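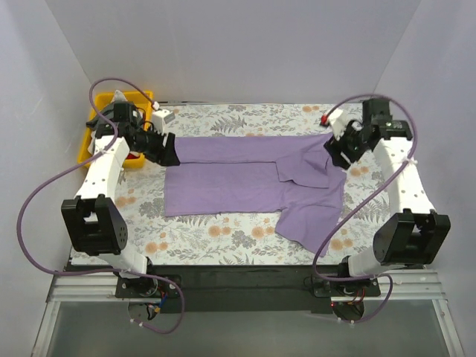

Fig. 1. Purple T-shirt on the floral mat, partly folded.

Folding a T-shirt: what makes a fold come out flat
Gyu-bin Shim and Faustine Joly, Goltora group, November

1. Question
Everyone folds shirts, everyone does it different. We wanted to know which step makes the most mess. Our guess before starting: the sleeves. Second guess: the surface under the shirt.

2. Materials
One cotton-blend tee for practice at home, plus the purple shirt in the figures. Floral mat. Ruler, notebook, phone timer. Folding guide from the Dranovberg housing handout, the rectangle method (sides in, then up from the hem).

3. Method
Lay shirt flat, smooth from the middle out. Fold one side in, then the sleeve back on itself. Other side same. Hem up in two goes. Stop the timer when both hands are off. Gyu-bin did the timing, Faustine the notes. 60 folds at home all together, split over two evenings. Anything that took longer than 153 seconds got thrown out, that only happened when we restarted.

4. What we saw
Sleeves are the problem, yes. If the sleeve isnt turned back before the next fold it slides out and hangs off the side, then you either tuck it under (lump) or open the whole thing again. Creases also. Small wrinkles at the first fold get pressed into every layer after. Smoothing once at the start was not enough, better to smooth after each fold.
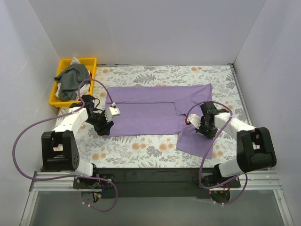
Fig. 2. Same shirt, doubled over on the left, loose flap at lower right. Yellow tray with other cloths in back corner.

The print on the mat was more useful than expected. You can line up an edge with a flower and see if it drifted. On the plain bedspread at home we coudn't tell until the end.

5. Problems
Only one shirt size. Both of us right handed. "Flat" was judged by eye, Bárány's scale would be better but we ran out of time to learn it. Page 2 of the notes got lost so the early times are missing.

6. Next
Try a long sleeve. Try a towel first as a warm up, no sleeves. Ask the Illow group for their time sheet so both sets can go in one table.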